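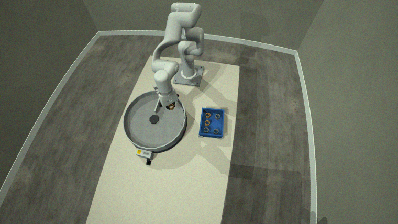
Chala Kitchen is a small cooking school and catering company in Clorncombe. We teach people to make Ethiopian food at home, and we cook for weddings, offices and family parties. Our food is made for sharing. In Ethiopia everybody eats from one big plate, and our lessons finish the same way, with the stews placed on the injera and all hands reaching in. The plate we like for this is round, wide and shallow with a raised rim, like the light gray tray in the picture, so that sauce stays inside and each guest can reach the middle.

The school was started by Tsegereda Habte, who came to Orndale with her two sons and first gave lessons in her own apartment. In June she rented the old bakery at 2524 Lito Street, and we are still there. The first class had seven students. Today we teach 40 students each season, and last year our catering served around 1000 meals.
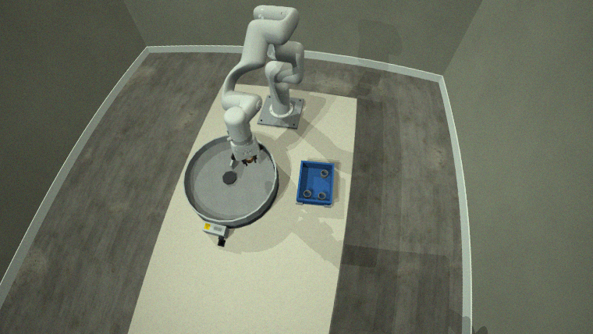
Injera needs patience. We mix teff flour and water and leave it for three days, and the students taste the batter on each day — it becomes more sour, and they learn to know when it is ready. Beginners also cook red lentils, cabbage with carrots, and one chicken stew. In the second course we roast coffee.

Our kitchen is 700 square feet, so please write to us early for a place. Children from nine years are welcome with a parent. If you have allergies, tell us when you register — many of our dishes have no meat or milk, but we use peanuts in some sauces.

Page updated 1/19/22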